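Is the Climden open day worth it with a kid?

Nine-year-old wants robots. Last July's had two pamphlets and a cheese tray. Has it improved?

Adjoa Odoi
Went Mon 4 September. You get ten minutes at the simulator screen, where a gripper handles a soda can, and a guide from Farlow who says "grasp" a lot – my son now says it at dinner.

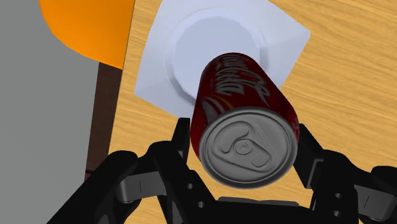
Simulator demo: red can in the gripper, plate just beyond.

Ask for the wrist view. The wide one is mostly table.

Baldur Brynjólfsdóttir
Parking is terrible.

pamine_fan
my cousin went, she liked it. not sure it was the same one though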